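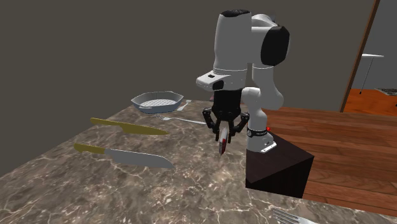 Según comentaron en la primera puesta en común del curso, enseñar a un robot moviéndolo con un mando iba a ser «como jugar a la consola, pero más lento». Lo de más lento lo confirmamos enseguida. Lo de jugar, también: hubo peleas por el turno.

Teleoperación de un brazo simulado en una cocina: informe del proyecto
Equipo Davthorpe, asignatura de Robótica Aplicada

1. Qué queríamos hacer

Nuestro objetivo era reunir demostraciones de una tarea de cocina muy sencilla (coger un objeto pequeño de la encimera y dejarlo en otro punto) y entrenar con ellas una política por imitación. Todo el trabajo se hizo en simulación. El entorno lo bautizamos Nevon y el programa que traduce los movimientos del mando a órdenes para el brazo se llama Gezer, que escribimos casi entero nosotros (¡y del que estamos bastante orgullosos!).

Elegimos la teleoperación porque permite enseñar la tarea sin programar trayectorias a mano. Quien maneja el mando ve la escena, decide por dónde acercarse y corrige sobre la marcha, y todo eso queda grabado: la posición de la pinza, su apertura y las imágenes de las cámaras.

2. Cómo grabamos

Cada demostración empieza con una colocación distinta de los objetos. Entre los cubiertos, los cuchillos y la bandeja hay que planear bien la bajada, y al principio nos pasábamos de prudentes: dábamos rodeos enormes por encima de todo. Luego vimos que esos rodeos también los aprendía el modelo, así que volvimos a grabar una buena parte.

El mando controla la velocidad de la pinza en los tres ejes, más el giro de la muñeca. Probamos tres sensibilidades y nos quedamos con la intermedia. Con la alta se llegaba antes, pero los últimos centímetros eran un temblor continuo; con la baja acababas con el pulgar dormido.
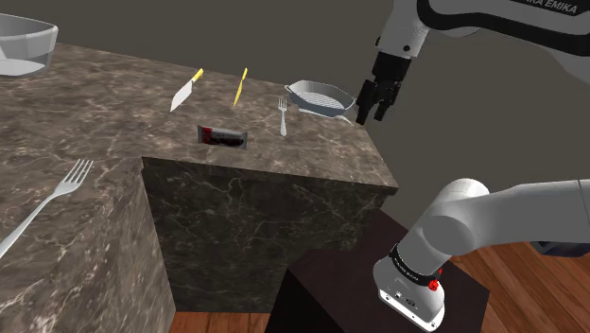 El giro de la muñeca nos dio más guerra que el desplazamiento. Un objeto plano y alargado se agarra bien solo si los dedos quedan a cada lado de su parte estrecha, y desde la vista general cuesta mucho juzgar ese ángulo. La solución fue añadir en Gezer un botón para cambiar de vista sin detener el brazo. Parece una tontería, pero desde ese día las sesiones se hicieron muchísimo más llevaderas.

Grabamos 1256 demostraciones. Tras revisarlas y quitar las que tenían golpes, agarres fallidos o pausas larguísimas (alguien contestando al móvil, casi siempre), quedaron 1155 para entrenar.

3. Entrenamiento y resultados

Usamos clonación de comportamiento, con las imágenes y el estado del brazo como entrada. Guardábamos un punto de control cada 1000 pasos y lo probábamos en colocaciones que el modelo no había visto. Los primeros daban risa: el brazo se quedaba suspendido sobre la encimera, dudando entre dos caminos. Los últimos ya bajaban con decisión, y la primera vez que uno cerró la pinza en el sitio correcto hubo gritos en el laboratorio.

Los fallos que quedan se concentran en el agarre. El acercamiento suele salir bien, pero la pinza a veces se cierra demasiado pronto. Creemos que viene de nuestras propias demostraciones, porque cada persona del equipo cerraba a una altura diferente y no lo acordamos hasta muy tarde.

La cámara de la muñeca ayudó mucho en esa fase final. Sin ella, el modelo tenía que adivinar la distancia entre los dedos y la superficie; con ella, los últimos ajustes se parecen bastante a los que hacíamos nosotros con el mando.
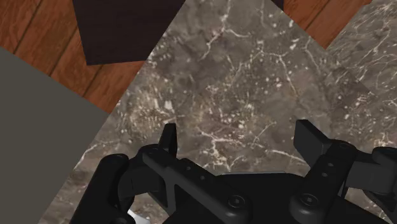

4. Qué haríamos ahora

Fijar desde el primer día una pauta común para cerrar la pinza, y apuntar quién graba cada demostración. También nos gustaría comparar el mando con el guiado manual en un brazo físico, llevándolo directamente con la mano, para ver si los movimientos salen más suaves. El grupo Senier, de nuestra misma clase, trabaja en algo parecido y hemos quedado en intercambiar datos. El código de Gezer está en el repositorio de la asignatura, junto con las instrucciones para configurar el mando.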